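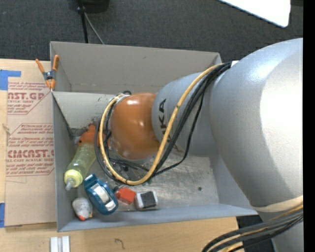 2 min read

CILTWOOD, November — The Ciltwood shared workshop is pleased to announce that its sorting arm, known to members as Hallisel, will be shown to the public at an open evening later this month. Doors open at 6 p.m. The arm will be switched on at 7, or when it is ready.

Hallisel is a secondhand KUKA industrial arm of a size normally found in factories. It now lives at the end of a wooden table and is being taught to pick small household objects out of a metal bin. Members agree that a person could do this faster. A person was not what the workshop had been offered at a good price.

The build has cost $2,000 to date, paid out of member dues and one very long yard sale. Most of that went to moving the arm and getting power to it. The gripper was made on site, and so was the second one, after the first met the floor of the bin at a speed its makers describe as "confident."

Other parts of the project have been kept simple. The bins are held with orange-handled spring clamps from the woodworking bench, and the woodworking bench would like them back. The cables run along the outside of the arm with plenty of slack, an arrangement reached after three evenings of shorter cables.

Objects were donated by members with small children or full garages. The current set includes a baby bottle, an orange sea creature of the toy kind, and several smaller items that have been argued over at length. The bottle is a favorite for testing. It is see-through and it rolls, and the arm's software, a package written in house and called Rulano, has strong feelings about both.
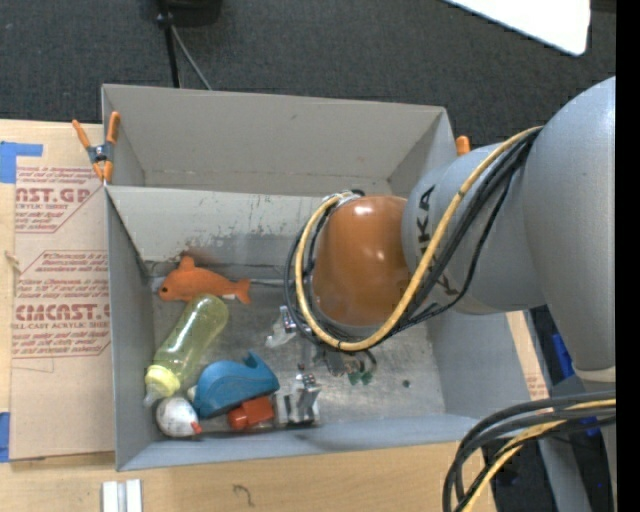

Hallisel at work over the front bin, with the orange toy and the bottle at left.

In its most recent full trial, Hallisel made 91 attempts and came away with an object on 25 of them. The workshop considers this a fine result and has printed it on the flyer. An attempt is counted as a success when the object leaves the bin and stays in the gripper for 12 seconds, a rule brought in after a long discussion about what "picked up" means.

The next stage, called Sjögren on the planning board for reasons that were wiped off with the rest of the board, will have the arm move objects from one bin to the other and then back again. Members expect this to keep it busy through the winter.

Visitors to the open evening are welcome to bring one small object for the arm to try. It should be smaller than a shoe, free of batteries and not dearly loved. Glass will be turned away at the door — so will food, following an earlier event with a pear. Guests must stay behind the tape while the arm is moving, and the person holding the stop button is not to be chatted with, however lonely they look.

Admission is free. Coffee will be served by hand.

About the Ciltwood workshop
The Ciltwood workshop is a member-run space with benches for wood, metal, sewing and electronics. New members are accepted all year and are asked to label their shelves. Questions about the open evening can be left at the front desk, which is staffed most evenings until 9 p.m.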